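The Table by the Door

Most of what gets eaten at a small gathering is eaten standing up, within arm's reach of a table nobody spent much time thinking about. The food gets the planning. The table gets whatever is left of the afternoon, and the trays go down in the order they come out of the kitchen.

I have been setting up snack tables for eight years, first for my own family and then for a reading series that meets in an upstairs hall in Ivimside. The hall holds 97 people when the folding chairs are all out, though we rarely put them all out. It has one sink, a refrigerator that hums, and a long table that lives against the wall by the door. Everything I know about laying out food for a crowd I learned on that table, mostly by getting it wrong.

The first thing I got wrong was the covering. For two seasons we used cloth. Cloth looks good for half an hour. Then somebody sets down a cup with a wet bottom, somebody else drags a bowl toward them, and the whole surface moves an inch to the left. It also has to go home with someone and be washed. I switched to brown paper off a roll, the kind sold for wrapping parcels, and have not gone back. You pull a length, fold the ends under, and tape them to the underside. It lies flat, it takes a spill, and at the end of the night it goes in the bin with the crumbs. You can write on it too. I used to write the name of each food in front of its tray in thick marker, and people liked that more than printed cards.

Paper has one fault. It shows every crease, so it needs to come straight off the roll. Paper that has been folded up in a drawer keeps its grid of lines all evening and makes things lean. If you only have folded paper, put the heavy trays on the worst of the folds.

Then there is the matter of what goes in what. I used to own a lot of serving dishes. I had glass ones, a fish-shaped one, and a blue set from a potter in Kenow that chipped whenever two of them touched. Now I own trays, baskets and one clear stand, and I could carry all of it up the hall stairs in two trips.

Trays are for anything that has to be picked up one piece at a time. Sandwiches are the main case. A tray with a raised rim lets you push the food right out to the side without losing any of it, and the rim gives people something to hold if the tray has to be passed down a row. I like rounded corners for washing, as bread gets into square ones. Color matters a little. White bread on a white tray disappears under hall lighting, and a cream tray is only slightly better, but both make the filling look brighter, so I cut sandwiches before they go out and stand a few of them with the cut side showing.

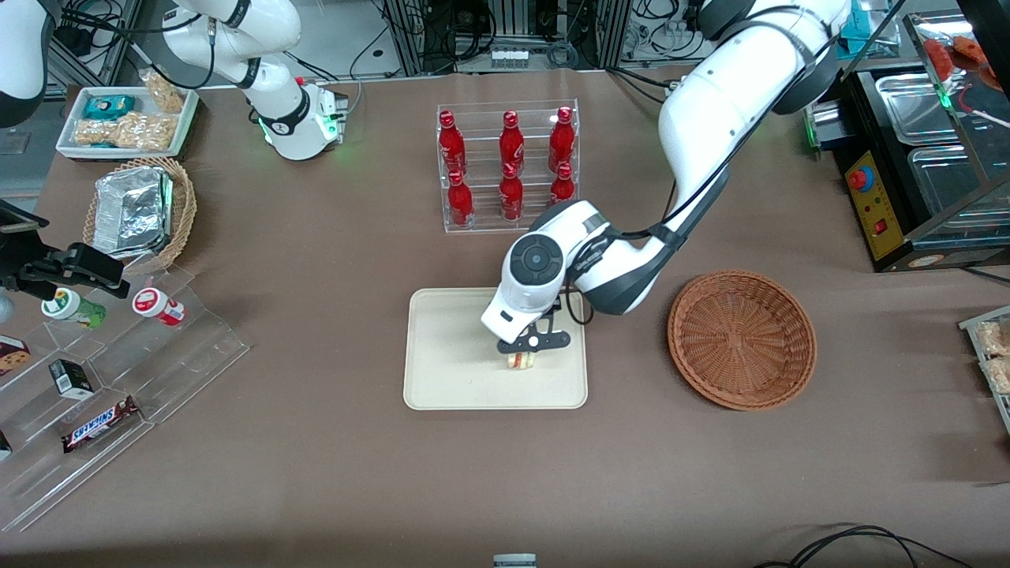
Small sandwiches are harder to arrange than large ones. A large one sits where you put it. A small one tips over, opens, and lets go of its filling. The cure is to keep the layers thin and the bread soft, press each sandwich with a flat hand before cutting it, and wipe the knife between cuts. Give them a few minutes under a damp towel. When they go onto the tray, lower each one all the way down before letting go of it. Dropping it the last half inch is what makes the top slice slide.

I also leave more space between them than I used to. A packed tray looks generous at the start, but the first guests can't get their fingers around anything, and they end up handling three sandwiches to take one. A finger's width between pieces is enough. Keep the extra sandwiches in the kitchen and fill the gaps every so often.

Packaged snacks deserve a tray as well. For years I tipped them into bowls, on the theory that a wrapper looks cheap. People took a handful, put some of it back, and by the end of the night there was a bowl of broken bits that had to be thrown out. If the snacks come individually wrapped I now leave them wrapped. I lay them in a row, all facing the same way, and stand one up at the end so it can be seen from across the room. Clear bags are the best for this because they don't need a label. What doesn't get eaten goes back in the cupboard for next time. Over one winter that saved us the price of a new coffee urn, which we needed.

Baskets are for things that don't care how they lie. Rolls wrapped in foil, oranges, napkins, bags of chips. A woven basket hides a mess well, and it breaks up a table that would otherwise be all flat rectangles. It will not hold anything sticky, and it sheds. Shake it out over the sink before you use it. Mine came from Serra, a housewares shop that used to be on the corner below the hall, and the woman at the register told me to rinse it in cold water twice a year so the weave wouldn't crack. I do it in October and again when I remember.

Foil is worth a few words. A foil package in a basket keeps bread warm for longer than a covered dish does, but people won't open it. They assume it belongs to someone, or that it is waiting for its turn. If you want it opened, peel back one corner yourself and leave it that way. I have carried home whole loaves of garlic bread that were in plain view for two hours because the foil was closed at both ends.

The clear stand was the last thing I bought and the one I would replace first. It is a set of steps, and it does the one job that trays and baskets can't do, which is to lift small things up. A jar standing behind a tray of sandwiches might as well be in the kitchen. Put it on a step and people find it. Mustard, relish, jam, a pot of olives: all of it belongs on the steps, with the shortest in front. Mine is made by Plollon and it scratches easily, so I wipe it with a soft cloth and keep it in an old pillowcase. I set it at an angle near one end of the table, which lets people reach it from the front and from the side.

Where all this goes depends on the door. People come in, see the table, and stop at the near end. Whatever is there gets eaten first and holds up the line. I used to put the sandwiches there, and the line went back down the stairs. Now the near end has the wrapped snacks, which take no time to pick up. Sandwiches go in the middle, where there is elbow room on both sides, and drinks go at the far end. A person carrying a drink only has one free hand, so drinks should be the last thing they reach. If the table can be pulled away from the wall, pull it. Two sides will clear a crowd much faster than one.

Leave some of the table bare. It feels wasteful when you are setting up, with good food still in the kitchen, but people need a place to put down a cup while they reach for something. If you don't leave them one they will use the edge of a tray. I keep a strip about as wide as a dinner plate along the front, and I don't let anything creep into it.

Drinks have their own troubles. Bottles are tall and block the view of whatever is behind them, so I group them together and never string them out in a line. Cans can go in a basket if it has a flat bottom. Ice needs a real container with sides, well away from the paper, with a towel under it.

Clearing up starts before the end. When a tray gets down to its last few pieces, I move them to another tray and take the empty one away. Guests will not take the last sandwich on a big tray, but they will happily take one of four on a small one. The empties stack by the sink. By the time the chairs are being folded there are usually two trays left out and the basket, and the rest is already washed.

Our largest evening so far was a poetry night with readers from three towns, and I made 352 small sandwiches for it over a day and a half. Half were egg, the other half cucumber. I wrote down how they went, as I do every time, in a notebook that stays in the drawer with the tape. The egg ran out first. The cucumber ones near the window dried at the corners. Under that I wrote that the paper should be cut a foot longer next time, and that we needed a second roll of tape.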